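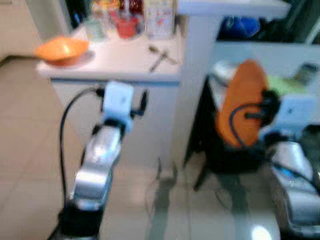 People keep asking me whether to hold off on a new dishwasher because a robot is going to do the kitchen any minute now. Buy the dishwasher. I've been keeping this tips page for 9 years, and in that time the home robot has been two years off the whole way through.

I'll give the machines their due. They can pick up a bowl. A shallow, round bowl in a bright color, set near the edge of a clear counter, is about as friendly an object as a kitchen has. What I want to know is how one does with a greasy glass lasagna dish that has a fork stuck to the bottom, and I have yet to get an answer from anyone selling one.

So, tips for the kitchen you have, with a note on each about where the robots are as far as I can tell.

## Bowls

Stack by size, never more than six high, and rinse anything that held oatmeal right away. If it's already set, fill it with warm water and a squirt of soap and leave it for 22 minutes. (I timed this against 10 and 15. Fifteen still needs scraping.)

*Machine:* Moving a bowl from one spot to another, yes, slowly. Getting it clean is a separate job, and so is telling whether it's clean. I run a thumb around the inside. Ask the salesman what his robot does.

## Spoons and forks

Flatware left on the counter gets knocked on the floor. Keep a tall mug by the sink and drop everything in handle up. Empty the mug once a day.

*Machine:* Thin, shiny things lying flat are hard for a gripper, and two of them lying across each other are harder. If you ever do get one of these robots, the mug would probably help it too. That's a theme, by the way - most of what makes a kitchen easy for a robot makes it easy for you, and then you don't need the robot.

## Jars, bottles and cartons at the back of the counter

Pull everything forward once a week and wipe behind it. Oil bottles leave rings, so set them on a saucer or an old jar lid. Anything you haven't touched in a month goes in a cabinet.

*Machine:* Not that I've seen. Reaching over a front row to get at a back row without tipping something is a thing I still mess up myself.

## Sponges and cloths

Wring them out and hang them. A sponge that smells gets thrown out, no second chances. Dishcloths go in the hot wash with towels.

*Machine:* Wiping a flat counter, maybe. Noticing the dried egg on the front of the cabinet door, no.

## Floors

For tile, sweep first, then mop with plain hot water and very little cleaner. Too much cleaner is what leaves the film. Grout wants a stiff brush and baking soda paste, and your knees won't like it.

*Machine:* The one chore where I'll give in. The disc vacuums work. Pick up cords before you run one. My sister-in-law's ate a phone charger and half a curtain tie.

## What would change my mind

A reader sent me a brochure from an outfit called Gaduso that says its kitchen helper is "100% ready for everyday life." The small print asks for 2 feet of clear space on every side and a person in the room. I don't have 2 feet of clear space on any side of anything.

Show me one that can empty a full dishwasher, put the lids with the right containers, and do it while a dog walks through. I'd drive over to Skenstead to watch that, and I hate that drive.

Next month is freezer burn, and the Lyimo jar lids that several of you wrote in about. They do leak.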